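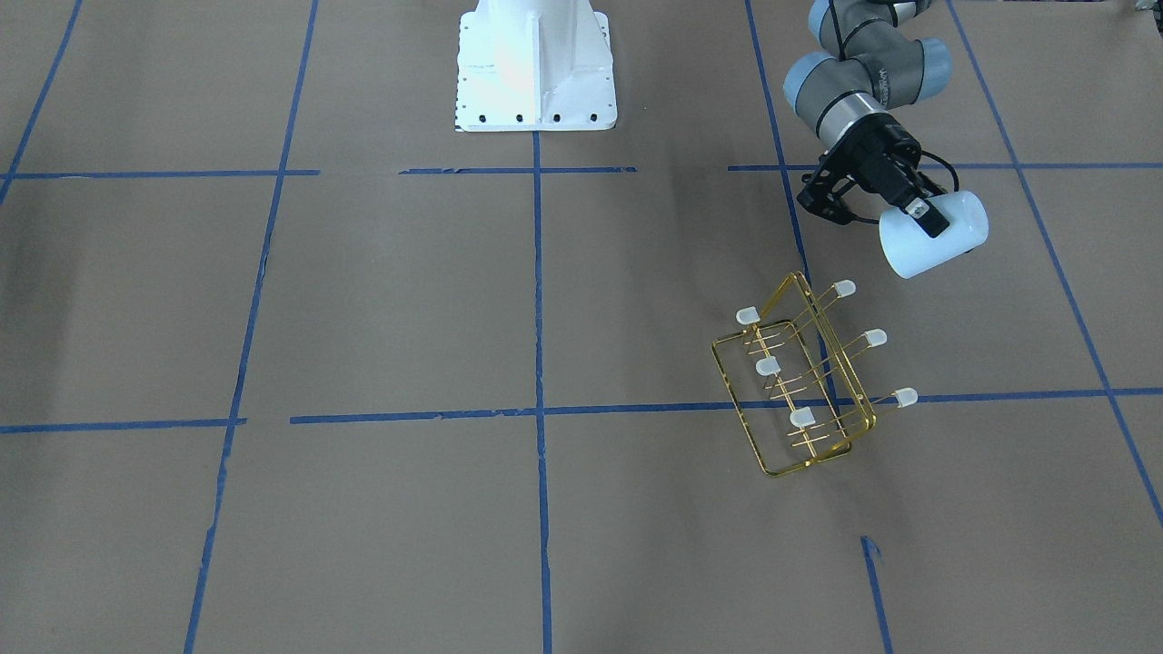 Slide 3. Start with the floor, before any cup or rack. Brown paper goes down first, then the blue tape, and the tape makes the rectangles. Say slowly: one rectangle, one kind of thing. The gold wire rack lies on the paper - leave it there while you sort the rest.

Slide 4. Large round things, such as the light blue container, need their place early. Pause for remarks.

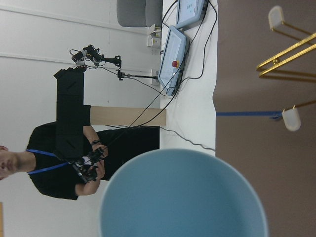
Tania Jayawardena would put the small things first, as the big ones are easy to find anyway. Agree partly, then go to shelves.

Contact: Tharindu Jayawardena, Gristgate | Back to top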